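Tapizar seis sillas de comedor con tela rebajada: cuánto comprar y cuál aguanta

Publicado en Hogar y decoración > Telas y tapicería
3 respuestas · 4 compartidos

patio_interior

Hola. Tengo seis sillas de comedor con el asiento tapizado en un chenilla beige que ya no da más de sí. La estructura está bien, no bailan ni crujen, y el respaldo es de madera sin tapizar, así que solo habría que cambiar el asiento. Es de los que van atornillados por debajo y salen enteros.

He mirado sillas nuevas parecidas y el juego se va a los 1.000 euros. El tapicero de mi barrio me pide 299 euros por las seis, mano de obra y grapas, con la tela aparte. Y luego está la opción de hacerlo yo. Tengo grapadora manual y algo de maña, pero no he tapizado nunca.

Galtesberg está liquidando fin de temporada y tiene dos telas que me gustan. Una es la Clurnden, un tejido liso con algo de relieve, a 29 euros el metro. La otra es la Cheetham, con un dibujo de rombos grande, que está al 30 % de descuento y se queda casi en el mismo precio. Las dos vienen en ancho de metro cuarenta. No admiten devolución si te la cortan, y por eso pregunto antes.

La mesa se queda, eso lo tengo claro. Es de madera con la veta bastante marcada y no quiero que las sillas se peleen con ella.

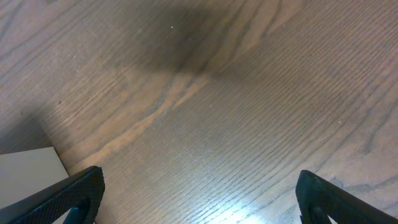 Lo que necesito saber

El asiento es casi cuadrado y, contando el canto y la vuelta para grapar por debajo, me sale que cada pieza tiene que medir unos sesenta y cinco centímetros de lado. Con eso entiendo que caben dos a lo ancho del rollo. ¿Compro dos metros justos o conviene pedir más?

La segunda duda es la resistencia. En la ficha de la Clurnden pone "uso decorativo y tapicería ligera". En la de la Cheetham pone "tapicería". Comemos en esa mesa todos los días y hay niños, así que las sillas sufren.

La tercera, si hay que cambiar la espuma. Está un poco hundida en el centro pero no se deshace. No sé si la tela nueva encima de una espuma vieja va a quedar con arrugas al cabo de unos meses.

Y ya puestos, si alguien ha comprado en Galtesberg por internet, que me diga si el color de la web se parece al real. Tengo muestras pedidas desde mayo y no han llegado.
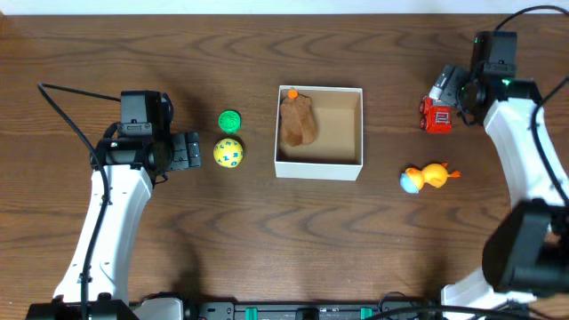 grapa_y_tachuela

Dos metros justos, no. Dos cortes de sesenta y cinco caben en un rollo de metro cuarenta, pero necesitas tres filas, y tres por sesenta y cinco ya te da casi dos metros. Te quedan cinco centímetros para todo, y en la tienda no siempre cortan recto. Para la lisa pide dos metros y medio. Con lo que sobre tienes por si se te va una esquina, o para rehacer un asiento más adelante cuando alguien vuelque el tomate.

Para la de rombos la cuenta cambia. Tienes que centrar el dibujo en cada asiento, y si no lo centras se ve desde la puerta. Mira en la ficha el "rapport" o repetición, que es lo que mide el dibujo hasta que vuelve a empezar. Suma una repetición por cada fila de cortes. Si es grande, como dices, te vas a tres metros largos, y comprueba también la repetición a lo ancho, porque puede que no te quepan dos motivos centrados y tengas que sacar una sola pieza por fila. En ese caso el descuento se queda en nada.

Sobre el uso, yo no pondría en sillas de diario una tela que el propio fabricante llama ligera. Pide el dato de abrasión, viene como Martindale o ciclos. Si la tienda no lo sabe, mala señal. Para un comedor de todos los días interesa que esté clasificada para uso doméstico general o intensivo. La palabra "tapicería" sola no dice gran cosa.
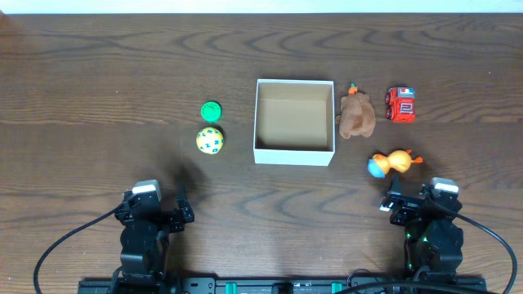

También te pediría que miraras la composición. Un poliéster con algo de acrílico se limpia mucho mejor que un algodón o un lino, que son preciosos y se quedan con todo. Si lleva viscosa, cuidado con el agua, que deja cerco. Las hay con tratamiento antimanchas y merece la pena si la diferencia de precio es pequeña, aunque con los lavados se va perdiendo.

Espuma: cámbiala. Si está hundida en el centro, la tela nueva te va a hacer bolsa. Una plancha de alta densidad cortada a medida cuesta poco y se pega a la madera con cola de contacto. Encima pon una capa de guata, que redondea el canto y evita que el tejido roce directamente con la espuma.

En cuanto a hacerlo tú, los asientos que salen enteros son lo más fácil que hay. Quita las grapas viejas con un destornillador plano y alicates (es lo más pesado de todo el trabajo), usa la tela vieja de patrón y grapa primero el centro de cada lado, siempre tensando contra el lado opuesto. Las esquinas al final. Haz una silla entera antes de cortar las demás.

sobremesa_larga

No entiendo de tapicería pero sí compré la Clurnden en Galtesberg, para cojines. El color real es más gris que en la web. Tardó bastante en llegar y venía bien doblada. Para sillas no sé decirte, a mis cojines les salieron bolitas en el lado donde se apoya la gente.

3 les ha resultado útil

retales_sueltos

Casi todo está dicho. Añado lo de las muestras: llama por teléfono un lunes por la mañana, que es cuando contestan. A mí por correo tampoco me hicieron caso y por teléfono me las mandaron esa misma semana. Si te dicen que de esa tela no quedan muestras, pregunta si te venden un trozo pequeño. Lo hacen aunque no lo anuncien.
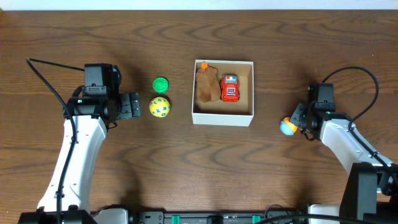
Entre las dos telas yo iría a la lisa, o a otra lisa más resistente si la Clurnden no da la talla. Welton tiene una serie para exterior que se usa mucho en comedores, menos suave al tacto pero dura y se limpia con jabón. El rombo grande queda bien con una mesa lacada o de cristal. Sobre un tablero marrón medio, con la veta oscura y ondulada y la pared blanca detrás, ya tienes un dibujo en la habitación y los rombos le van a competir. Un verde apagado o un azul grisáceo lisos irían bien. El beige otra vez no, con niños.

Del precio: los 299 del tapicero me parecen normales, pero pregúntale si incluye espuma y guata. Si las incluye, a lo mejor te compensa — las herramientas también cuestan y la grapadora manual te va a dejar la mano molida. Y antes de comprar la tela por tu cuenta, pregúntale si trabaja con tela traída por el cliente. El mío no quería, o cobraba más.

patio_interior

Gracias a los tres. He llamado y no saben decirme los ciclos de la Clurnden, así que queda descartada. Voy a pedir muestra de la de Welton y a desmontar un asiento el fin de semana para ver cómo está la madera por debajo.

Compartir · 4 compartidos
Contacto · Normas de la comunidad · © Todos los derechos reservados · Volver arriba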